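Thursday, January 20, 2022
Kellarard wrist stream, timestamp alignment

Pose log and video were drifting apart on long takes. Wendell traced it to the Vinder parser, which stamps frames on arrival. Changed it to use the sensor clock. Offset on take 513 is now 27 ms and constant.

Reran marker detection on 400 frames. Square marker on the white panel, upper left past the second gripper, is the one I'm using as the world anchor. Ceiling lights still pull the exposure down.

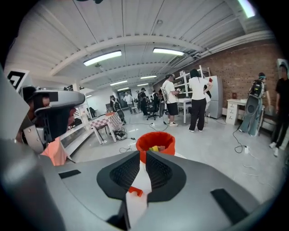 To do
- Mask the gripper shell and cradle before feature tracking.
- Reject features on people.
- Analyn to rerun take 551 with the new parser.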